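Unit 6: Work Surface Condition and Housekeeping in Manipulation Cells
Course notes, Lech Zawadzka
Revised Dec 3, 2022

6.1 Scope

These notes cover the surfaces a manipulator works over or against: tabletops, panels, mats and cloth covers. Guarding, speed limits and emergency stops were handled in Unit 4 and are not repeated. Read the risk assessment for your cell first. Where it is stricter than these notes, it governs.

6.2 Terms

Work surface: any surface the tool or workpiece may touch during a normal task.
Soft cover: cloth, felt or similar material laid on or next to a work surface.
Mark: a visible change to the surface, such as a scuff, smear or scratch.
Debris: loose matter that is not part of the task.
Boundary: the line where two surface materials meet.

6.3 Marks

Marks are classed by what can be established about them.

Class A. Comes off with a dry cloth. Clean and continue.
Class B. Does not come off, but cannot be felt with a fingertip. Record the location and continue.
Class C. Can be felt. Stop work in that area until the surface is repaired or replaced.

A class cannot be assigned from an image. Contrast changes with lighting and viewing angle, and a shallow scratch can look the same as a rubber smear. The image record supports the log entry; the class comes from the hand check, done with the robot stopped and the energy source isolated.

Direction should be recorded along with position. A band of marks that runs parallel to an edge or a programmed path is a reason to compare the taught height with the measured height of the surface. It is not proof of contact by the tool. Parts, fixtures and sleeves also leave marks. In the Clulemo exercise, most groups named the gripper as the source before they had checked anything else, and lost points for it.

6.4 Debris

Remove debris before calibration and before any task that uses vision. Small bright specks on a plain surface can be picked up by a simple threshold detector as features. Use a lint-free cloth. Do not use compressed air, which moves debris onto the soft cover or into the joints.

6.5 Soft covers

A soft cover shall lie flat within the reach of the tool. Folds raise the local height and may catch on fingers or on the edge of a part. Secure the cover outside the working area if possible. Clips and straps inside the working area are treated as obstacles and must be in the collision model.

At a boundary between a hard surface and a cover, keep a clearance of 13 mm for free moves. Slow moves with force limiting may go below this value if the task sheet says so - the Quintero task sheet does, the Rulteo sheet does not.

6.6 Inspection interval

Inspect at the start of each shift and after every 300 cycles, whichever comes first. Inspect also after:
- a protective stop caused by contact
- a change of tool or fingers
- a change of surface or cover
- any edit to taught heights

Images are taken from the wrist camera at the inspection pose, with room lighting unchanged from the previous inspection. Keep them for 52 weeks.

6.7 Log entry

Each entry gives the date, cell, surface, position and direction of marks, class, debris found, cover condition, action taken and initials. Write "not determined" if a class could not be assigned. Do not leave the field blank. Entries in the Fleslow logbook from October used "OK" for all fields and were returned.

6.8 Reading for next session

Sections 6.3 and 6.5, and the height check procedure from Unit 5. Bring a completed log sheet for your own cell.

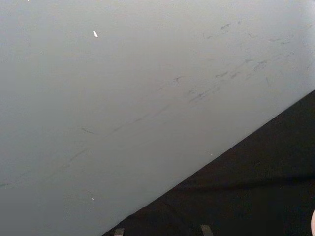
Figure 6.1. Scuff marks on a gray surface, running roughly parallel to the boundary with a dark, fabric-like material. Class: not determined.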